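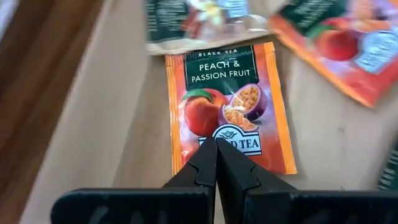 I stopped believing in flavored tea somewhere in the second year of my subscription. I still drink it. I want that on the record before anyone writes in to tell me I'm a snob, because I have a drawer full of the stuff and I'll have another cup before I finish this. But drinking a thing and believing what it says about itself are two separate activities, and I think most of us have let them run together.

Start with the names. A box of tea used to tell you what was in it and perhaps where it grew. Now it tells you what to feel, or which dessert you are about to not eat. The subscription I had was from a company called Clalier, and over the time I was a customer they sent me a tea called Harbor Morning, a tea called Second Wind and a tea called Orchard Letter. I read the backs of all three. Two of them had the same ingredients in the same order. The third had added licorice root, which I can detect in a drink at any dilution and which I have never once been glad to find.

I wrote to ask about the two that matched. The reply was friendly and said that the blends were "crafted around different moments." I have thought about that sentence more than it deserves. A moment isn't an ingredient. If the leaves are the same and the flavoring is the same, then what I bought twice was a box.

The fruit teas are where it gets interesting, though, because fruit is a thing we all know. I can't tell you with any confidence what a harbor tastes like in the morning. I can tell you what a peach tastes like. I have eaten a great many peaches, over sinks mainly, and when somebody prints the word on a label I have a standard to hold it to. The standard is rarely met. What you get in the cup is usually a smell. It comes up with the steam and it is pleasant, and then you take a sip and there is black tea, plain and slightly bitter, with the smell standing off to one side of it.

People who sell tea will tell you that taste is mostly smell anyway. I've heard this so many times that I have started to treat it as a warning. It's true that the nose does a lot of the work. But a peach is also sweet and sour and wet, and hot tea with a peach smell is only one of those. The argument proves too much. By the same reasoning I could hold a steak under your nose while you chewed a cracker and send you a bill.

Last March I decided to be fair about it. I bought a handful of fruit teas from different makers, including a Dallon sampler that came with 40 bags in it and a little card explaining how to pay attention. I drank them over several weeks. I made them properly, with the water just off the boil and a saucer on top of the cup, and I had my husband hand them to me without saying which was which.

I could tell that I was drinking fruit tea. I could not, most of the time, tell which fruit. I called a raspberry one cherry. I called an apricot one peach, which I think is forgivable, and I called a peach one mango, which is less so. Then I tried again knowing the labels, and every one of them tasted exactly like what it said. The raspberry was so clearly raspberry that I felt foolish for having missed it.

I know this isn't science. It was one woman in a kitchen with a cold coming on for part of it. But it left me with a suspicion I haven't been able to shake, which is that a fair share of the flavor is in the reading. The label goes in first. You see the word and the picture of the fruit, you pour the water, and your mouth does its best to go along with the plan. Mouths are obliging that way.

My sister-in-law says this proves the tea works. If I enjoyed a raspberry tea as raspberry, she says, then I had a raspberry tea, and what more did I want? It's a decent point and I've turned it over a few times. Where it breaks down for me is the price. If half the pleasure is coming out of my own head, I would like a discount for supplying it.

And the price has moved. Plain black tea at my grocery store costs very little and has for years. The flavored boxes beside it hold fewer bags and cost more, and the ones in the nice tins cost a good deal more again. I don't know what flavoring costs to add. I have looked, and the people who know aren't eager to say. But I do know that when a company called Isness opened a counter at our mall, they wanted 30 dollars for a tin of something called a peach reserve. I asked the young man behind the counter what had been reserved. He said it was more of a tier.

He was nice about it, and he gave me a sample in a paper cup. It was fine. It tasted like the peach tea from the grocery store, as far as I could tell, though by then I no longer trusted myself to tell anything.

Then there are the health claims, which I'd hoped to get through this without mentioning. They used to be printed right on the box, in plain words. These days they tend to be hinted at. A tea will be "for balance." It will "support" you without saying what part of you is being held up. I once read a Cattaneo catalog from front to back in a waiting room, and the word "restore" came up on nearly every page. The catalog claimed 1,468 reviews from happy customers. I read the ones they printed. Hardly any of them talked about how the tea tasted. They talked about how the person's evening had gone.

That told me more than the catalog meant it to. People are buying ten minutes of sitting down. I have no quarrel with sitting down. A hot drink is one of the last things an adult can hold in public that says leave me alone for a bit, and it may be worth paying for on that basis. I'd only point out that the plain tea does it too. So does hot water, if you've got a cup people can't see into.

Some of my readers will say I'm picking on something harmless. There are worse cons than a fruit tea that leans a little hard on its fruit, and I agree. If this were about harm I would have picked something else. What bothers me is smaller and more general. We have gotten used to the idea that the word on the package doesn't have to answer for what's inside, so long as the package puts us in a good mood. It happens with candles and with yogurt. Paint has been doing it for decades. I once painted a bathroom in a color called Quiet Linen, and it was beige – it was the same beige that had been on the wall before, when it was called something with oats in it.

With paint, at least, you can hold the chip up to the wall. With flavor you've got nothing to hold up. You have your own tongue, which has already read the label, and your memory of a peach you ate in August, which was probably better than it really was because you were hungry and it was warm out.

I tried one more thing, and I'll admit it was partly out of spite. I cut up a real peach, a decent one, and put the slices in a pot of ordinary black tea and left them there. The result was weak and a bit cloudy. It tasted slightly of peach skin. Anyone who'd paid for it would have sent it back. So the flavored version, the one I've been complaining about, does a better job of being peach tea than a peach does, at least in my hands. I had expected the fruit to win, and I've gone back and forth about whether to include this. But I'd be doing the same thing as the catalog if I left it out.

It has made me less sure what I'm asking for. Maybe "peach" on a tea label has become its own flavor, the way grape candy tastes like grape candy and like no grape I've ever met. We all know that one and we've made our peace with it. Kids can name it blindfolded. If the tea people said as much, if they told me this is the peach flavor, the one from the box, you'll recognize it, then I think most of my objections would go away. I'd still object to the tin.

I canceled Clalier in the end. It took three tries and a form that asked me whether I was leaving because of "a change in my ritual." I checked the box marked other. They still send me email, and the last one offered me a tea inspired by rain.

I do have one rule now, and it's the only practical thing I have to offer here. I read the back before I read the front. If the two sides seem to be describing different products, I put it down, unless it's cheap, in which case I buy it and keep my expectations where the price is. The drawer is still full. There's a stack of fruit ones in there that I picked up on sale, and I expect to like them fine as long as I look at the label first.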